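Why do robots need rules?

Hello again! Last time I told you how a robot learns a job by copying people, over and over. My team at Pluvico is teaching ours to tidy a table, and we've got 14 rules stuck up on the wall. Cillian Ó Dálaigh wrote most of them (he's very fussy, and I'm glad).

Rule one is my favourite: look before you squeeze. Is there anything between the fingers? If there isn't, don't squeeze!

Grippers and a wooden table:
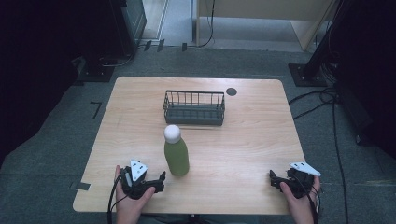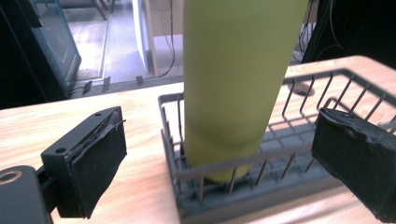
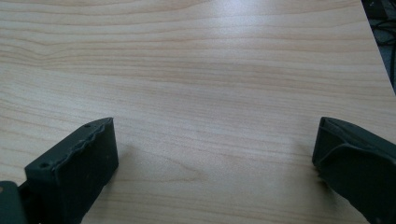 Rule two is about people. If someone comes too close, the robot has to stop, even in the middle of a job. Every robot needs a big stop button too, and everybody in the room must know where it is. I test ours each morning before my tea.

Then there's rule three, which is go slowly. We've done 164 practice goes so far and we want 1,000, so you can imagine how tempting it is to rush! What rule would you give a robot? Write it down and stick it on your own wall.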